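포인트는 어디에 쌓이는가
쇼핑몰 통합 멤버십의 정산 구조

2018년 9월 13일 목요일

쇼핑몰 멤버십 앱을 설치한 소비자에게 보이는 것은 바코드 하나와 잔여 포인트, 그리고 쿠폰 목록이다. 그 뒤에서는 입점 매장, 건물 운영사, 앱 운영사 사이에 별도의 장부가 움직인다. 포인트 한 건이 적립되면 장부에는 최소한 두 개의 항목이 생긴다. 하나는 소비자에게 갚아야 할 부채이고, 다른 하나는 그 부채를 부담할 매장에 대한 청구권이다.

스코른시데(Skornside) 쇼핑몰은 지난해 종이 스탬프 카드를 폐지하고 통합 멤버십으로 전환했다. 시스템 공급사는 신딕스(Cindix)다. 전환 이전에는 매장마다 적립 기준이 달랐고, 카페에서 받은 스탬프를 서점에서 쓸 수 없었다. 현재는 결제 금액의 2%가 포인트로 적립되며 사용처 제한은 식품 매장의 주류 품목에만 남아 있다.

적립과 사용의 분리

통합 멤버십에서 가장 먼저 문제가 되는 것은 적립 매장과 사용 매장의 불일치다. 소비자가 의류 매장에서 포인트를 쌓고 식당에서 사용하면, 식당은 현금을 받지 못한 채 음식을 제공한 셈이 된다. 이 차액을 메우는 절차가 상호 정산이다. 스코른시데는 월 1회 정산을 택했다. 매장별 적립액과 사용액을 상계하고 순액만 이체하는 방식이다.

신딕스에서 정산 모듈을 담당하는 에세키엘 콘트레라스는 상계 자체는 단순한 계산이라고 설명한다. "어려운 부분은 환불입니다. 포인트를 이미 다른 매장에서 써 버린 뒤에 원거래가 취소되면, 어느 장부를 되돌릴지 먼저 정해야 합니다."

스코른시데의 규정은 이 경우 회원 계정에 음수 잔액을 허용한다. 다음 적립분에서 자동으로 차감되며, 한도는 2000포인트다. 한도를 넘는 금액은 환불액에서 직접 공제한다. 약관에는 이 조항이 들어 있지만 앱 화면에는 별도의 안내가 없다. 고객 안내 창구에 접수되는 문의 중 상당수가 여기서 나온다.

쿠폰은 포인트와 다르다

쿠폰은 부채로 잡히지 않는다. 발행 시점에는 아무 의무도 생기지 않고, 사용되는 순간 매출 할인으로 처리된다. 따라서 매장 입장에서는 쿠폰이 회계상 가볍다. 대신 중복 적용 규칙이 복잡하다. 할인 쿠폰을 먼저 적용하고 남은 금액에 포인트를 적립할지, 정가 기준으로 적립할지에 따라 매장 부담이 달라진다.

주방용품 매장 브리엠(Briem)은 할인 후 금액을 기준으로 한다. 같은 층의 생활용품 매장 메도라(Medora)는 정가 기준이다. 동일한 앱을 쓰면서도 두 매장의 영수증 하단 표기가 서로 다른 것은 이 때문이다. 신딕스의 관리 화면에서는 매장별로 기준을 선택할 수 있고, 변경한 내용은 다음 정산 주기부터 반영된다.

쿠폰 발급 조건도 매장이 직접 정한다. 브리엠의 9월 쿠폰은 결제 1회당 한 장만 쓸 수 있고 세트 상품은 제외된다. 메도라는 세트 상품을 포함하되 최소 결제 금액을 두었다.
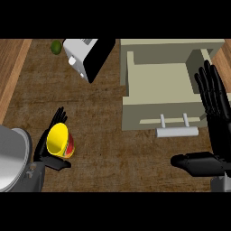 노란색 컵과 검은색 로봇 손. 컴퓨터 렌더링.

유효 기간과 소멸

포인트의 유효 기간은 적립일로부터 400일이다. 1년으로 하면 매년 같은 시기에 쇼핑몰을 찾는 고객의 포인트가 방문 직전에 소멸하는 경우가 생긴다. 추가된 기간은 이 간격을 흡수한다. 소멸 예정 알림은 앱에서 한 번 발송되며, 알림 수신을 끈 회원에게는 전자우편으로 대신 보낸다.

소멸된 포인트의 처리는 운영사마다 다르다. 운영사의 수익으로 잡는 곳이 있고, 적립 매장에 되돌려 주는 곳이 있다. 스코른시데는 후자다. 입점 매장과 맺은 계약서에는 소멸액의 93%를 적립 매장에 환급하고 나머지를 시스템 유지비로 충당한다고 적혀 있다.

회원이 확인할 수 있는 항목

앱의 '내역' 메뉴에서는 적립일, 적립 매장, 소멸 예정일을 건별로 조회할 수 있다. 사용 순서는 선입선출이며 회원이 바꿀 수 없다. 탈퇴하면 잔여 포인트는 즉시 소멸하고 재가입해도 복구되지 않는다. 기기를 교체할 때는 새 기기에서 같은 전화번호로 인증하면 잔액이 그대로 이전된다. 가족 간 합산 기능은 현재 제공되지 않는다.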